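Samer Semaan keeps telling me a big open tub is the answer to clutter. One tub, everything in, done by teatime. I have my doubts.

Liliana Amato swears by it too – she says she got rid of 39 things in November. Got rid of, or put in a tub? 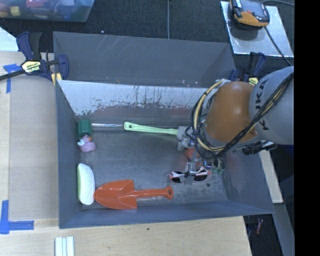

My quarrel is with the word "sorted". Sorted by what? A pinkish-purple duck with its head up against something green, sunglasses in the same bin, and I'm meant to believe anyone finds their glasses faster that way.

Tiladetti wants 60 quid for a tub with a lid. A lid! So you can't see the muddle.

Keeping my drawers, thanks.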